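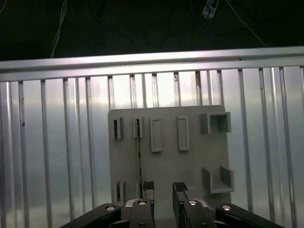

Forums > Hardware > Grippers and End Effectors > Linkage gripper or parallel jaw for thin parts?

Posted 2022-11-25 by slotfeeder

Hello all. I compare two grippers for putting thin strips in narrow slot holders on an upright panel. One is the Oruda with linkage fingers and ridged black pads, the other is the Wuson parallel jaw. Same arm, same wrist camera, same controller.

With the Oruda I made 144 insertions and 15 of them failed. Most failures come in the last few millimeters, when the fingers close and the tips move forward a little. The Wuson does not have this movement, but its body is wide and it touches the box holder when I work near the upper right corner of the panel. Which one would you keep?

marl_k

Keep the Wuson and make longer fingers for it. A tip that moves forward on closing will always give you trouble with thin parts.

pennyweight

I do not agree with marl_k. Longer fingers bend, and then you have a new error which is harder to measure. The forward movement of a linkage is known from the geometry. Put the correction in the controller as a function of opening width. We did it with a Waaka gripper in April and it took roughly 3 hours.

marl_k

They bend if you print them. Aluminum ones do not bend enough to matter at this load.

tob_ax

What about the camera? Ribbed metal behind a panel gives bright reflections, and my depth values were terrible with such a background. I would check this before blaming the gripper.

slotfeeder

@tob_ax I use only the color picture, no depth. But it is true that the metal is almost white in the middle. I will try a matte sheet behind.

@pennyweight Do you correct during closing or only before?

pennyweight

During. The Broller controller accepts a small table, 521 lines in our case, but yours can be much shorter.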